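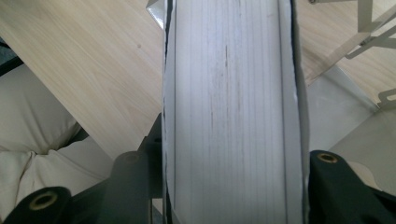 *Thick white volume, page edges.*

# Building a roll-call table from printed council minutes

Salim Ondieki
Last revised 2023-08-29

The procedure on this page turns printed or scanned minutes of an elected council into a table with one row per member per vote. It was written for the Gimus city council and later used for the Warrier county board. It should work for any body that records votes by name. It does not work for bodies that only record "carried" or "failed," although the motion table in step 3 is still useful for those.

You need the minutes, a list of members with dates of service, and a spreadsheet. I use Flistedeck. Any program that can keep a column as plain text will do.

## 1. Set the scope

Decide on the start and end before opening the first set of minutes. A full council term is the easiest unit to work with. If you start in the middle of a term, note who was seated on the first day and do not assume it matches the election result.

Write down which meetings count:

- Regular meetings
- Special meetings
- Emergency meetings
- Committee meetings, only if the committee can take final action

Work sessions normally produce no votes. Gimus holds one before every regular meeting, and its minutes are filed together with the regular ones under a single cover sheet. Check for a second call to order in the same document.

## 2. Get the right version of the minutes

Minutes exist in up to three versions: draft, approved, and corrected. Use the approved version. If a later meeting corrected it, use the correction and record the date on which it was adopted.

The approval of one meeting's minutes is an item at a later meeting, usually the next one. Read that item for every meeting in your scope. Corrections are often recorded there and never carried back into the original document. A typical entry:

> Minutes of the regular meeting approved as amended, to show Member Hale absent for Item 7.

An entry like that changes a row in your table, and you will not find it by reading the earlier minutes alone.

Older volumes may be available only in print at the clerk's office. Ask before you go whether you can photograph pages. If you can't, take a laptop and type directly into the motion table. Typing from the page takes longer but produces fewer errors than correcting text from a poor scan.

## 3. Make the motion table

Create a sheet named `motions` with one row for each motion that was put to a vote. Use these columns:

| Column | Content | Format |
|---|---|---|
| motion_id | Unique ID | text |
| meeting_date | Date of the meeting | YYYY-MM-DD |
| meeting_type | regular, special, emergency | text |
| item_no | Agenda item as printed | text |
| motion_type | See list below | text |
| motion_text | Wording from the minutes | text |
| mover | Last name | text |
| seconder | Last name | text |
| threshold | majority, two-thirds, other | text |
| result | carried, failed | text |
| vote_method | roll call, voice, unanimous consent | text |
| source_page | Page number | text |

Set `item_no` and `source_page` to plain text before entering anything. Item numbers such as 4-2 will otherwise be turned into dates.

For `motion_id` I use the meeting date without hyphens, followed by a two-digit counter in the order the votes were taken. Do not use the agenda number for this. Items are taken out of order, and one item can have several motions.

Motion types:

- `main` for the principal motion
- `amend` for an amendment to a main motion
- `table` for a motion to postpone or lay on the table
- `refer` for a referral to committee
- `reconsider`
- `procedural` for adjournment, recess, agenda order, and rule suspensions
- `consent` for the consent agenda as a block

Copy the motion text as printed. If the motion refers to an ordinance by number only, add the title in square brackets so a reader can tell your words from the clerk's.

## 4. Make the member table

Create a second sheet named `members`:

| Column | Content |
|---|---|
| member_id | Short code, never reused |
| last_name | As printed in the minutes |
| first_name | |
| seat | District, ward, or at-large |
| start_date | Date sworn in |
| end_date | Last day in office, blank if current |
| entry | elected, appointed |

Use the swearing-in date, which appears in the minutes, and ignore the election date. A member who leaves and comes back gets two rows with the same `member_id`. A member who changes seats also gets two rows.

Watch for name changes and for two members with the same last name. The Warrier minutes distinguish such members by first initial in the roll call but not in the discussion text, so the mover field may have to stay open until you can confirm it against a recording.

The presiding officer needs a decision. In some councils the chair is a full voting member. In others the chair votes only to break a tie. Read the charter or the rules of procedure and note the rule at the top of the sheet.

## 5. Enter the votes

Create a third sheet named `votes` with four columns: `motion_id`, `member_id`, `vote`, `note`.

Allowed values for `vote`:

- `yes`
- `no`
- `abstain`: present and declined to vote
- `recused`: stated a conflict and did not take part
- `absent`: not present when the vote was taken
- `not_voting`: present, but the rules give no vote on this motion

Keep `abstain` and `recused` apart even if the minutes use the words loosely. If the text gives a conflict as the reason, enter `recused` and copy the reason into `note`. If no reason is given, enter the word the clerk used.

Absence is recorded per vote. A member listed as present at the opening roll may leave before the last item. Look for lines such as "Member Ortiz left at 8:40 p.m." and apply them to every motion after that point. Late arrivals work the same way in reverse.

### Votes without a roll call

Voice votes and unanimous consent have no names attached. There are two ways to treat them.

1. Leave them out of `votes` and keep them only in `motions`.
2. Enter `yes` for every member present, and mark each row `inferred` in `note`.

I use the first for voice votes and the second for consent agendas that the minutes describe as unanimous. Whichever you choose, state it wherever you publish the results.

### Items pulled from consent

When a member pulls an item from the consent agenda, the item gets its own motion. The consent block keeps its row without it. List the pulled items in `motion_text` for the block.

## 6. Check the table

Run the checks in this order.

**Row count.** For each roll call, the number of rows in `votes` must equal the number of members in office on that date. A council of 15 with one vacancy gives fourteen rows. In Flistedeck, a pivot on `motion_id` with a count of `member_id` shows this in one view.

**Tally.** Add the `yes` and `no` rows and compare with the printed tally. If they differ, reread the page. If the printed tally is wrong, keep the names, and write `tally mismatch` in `note` for the rows involved.

**Result.** Compare the count with `threshold` and `result`. Take care with two-thirds votes: some rules count two-thirds of those present, others two-thirds of the full membership. On a council of 15, the second reading needs ten votes whatever the attendance.

**Service dates.** No member may have a vote before `start_date` or after `end_date`.

**Second reading.** Take a random sample of motions and enter them again from the source without looking at the first entry. I use 100 motions for a full term. In the last Gimus run, 89 matched on every field. Most of the others differed only in `motion_type`, and 16 further rows were recoded afterward when the definition of `procedural` was tightened.

## 7. Export

Save each sheet as a separate CSV file in UTF-8. Zerar imports the three files directly if the column names match those given above. It rejects any `vote` value outside the list in step 5, including values with a trailing space.

Include a plain text file with:

- Name of the body and the period covered
- Meetings left out, with reasons
- Treatment of voice votes and consent agendas
- Rule on the presiding officer's vote
- Date of the last minutes included

## Known problems

**Attendance figures.** Do not calculate attendance from `votes`. A member who misses a meeting with many motions will look worse than one who misses several short meetings. Make a separate sheet from the opening rolls.

**Agreement scores.** Percentages showing how often two members vote together are dominated by routine items. Remove `procedural` and `consent` first, and report how many motions remain.

**Reconsidered motions.** A motion to reconsider that carries brings the original back to the floor. The original vote stays in the table, and the new vote gets its own `motion_id`. Add the earlier ID to `note` on the new rows.

**Split questions.** When a motion is divided, each part is a motion. Give each its own row in `motions` and add (a), (b), and so on to `item_no`.

## Changes

- April: added `not_voting`; Warrier files converted.
- Current revision: two-thirds rule in step 6 rewritten; Zerar note on trailing spaces added.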